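Finish trials, pale timber
June 26, 2019

Dirncombe samples, second round. Carrying on from the May set, which went too yellow to be any use to the customer. She wants the tabletop to stay the colour it was when it came off the planer, and every oil we put on it in May turned it to honey inside a week.

Changes from last time:

Sanded to 180 only. At 240 the soap finish sat on top and went patchy.
Raised the grain with a damp cloth, left overnight, knocked back by hand with the grey pad.
Wiped down with metho, not turps. The turps left a faint tide mark on two of the May offcuts.
Hikico water-based in the matt, first coat thinned, second straight from the tin.
Soap flakes made up fresh in the old Pimamport jar. The batch from May had gone stringy and I tipped it out.

Weighed the big offcut before and after coating. 724 g bare, did not get an after weight I trust as the scale was drifting. Will redo once Da-eun has had a look at it. Shed was at 68 per cent humidity when I started, which is high for this, and the first coat of the water-based took most of the morning to lose its tack. Fan on low, door shut.

Water-based, one coat: slightly cold looking. Grey in the end grain.
Water-based, two coats: better, still no yellow. Feels like plastic if you go looking for it.
Soap, three coats: closest to bare timber. Marks with a wet glass, comes back when re-soaped.
Oil with white pigment: fine on the flat but it packs into the pores and shows as flecks. Da-eun likes it. I don't.

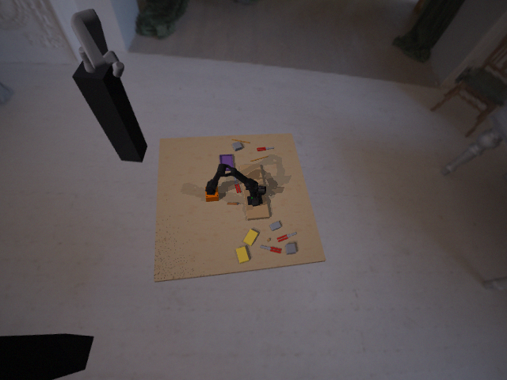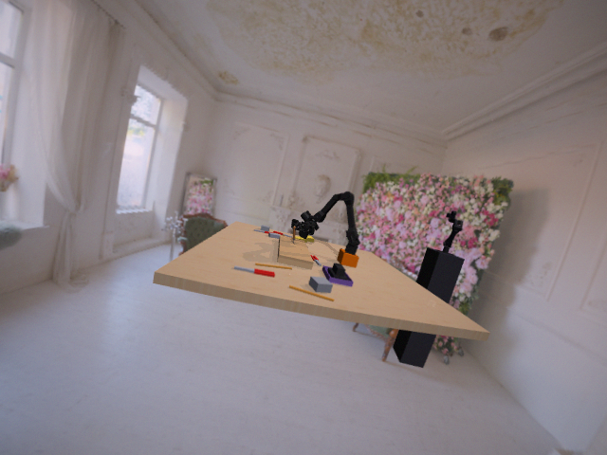

Young-sook read through the results at lunch and thinks soap is the wrong answer for anything people will eat at. She says the customer will love it for a month and then stop re-soaping, and we will have it back in the shop with black rings in it. She would put the water-based on the top and soap on the rails and legs, and says the difference in sheen won't show once the edge is eased over. Her other point was that I have been judging colour under the tubes at the bench, and that I should carry the samples out to the roller door before deciding anything.

Did that after lunch. She is right about the light. The one-coat piece looks much less grey outside and the pigmented oil looks worse.

Sebastian job is still waiting on the same decision, so whatever we settle on here goes on that as well. Same timber, order no. 1048.

To do:
Rub back one two-coat sample with a 3000 pad and see if the plastic feel goes.
Coffee and red wine on the soap and water-based pieces, one hour and overnight.
Half of each sample under card on the window sill, check for yellowing at four weeks.
Ask Da-eun about the scale.
Order more grey pads, down to the last two.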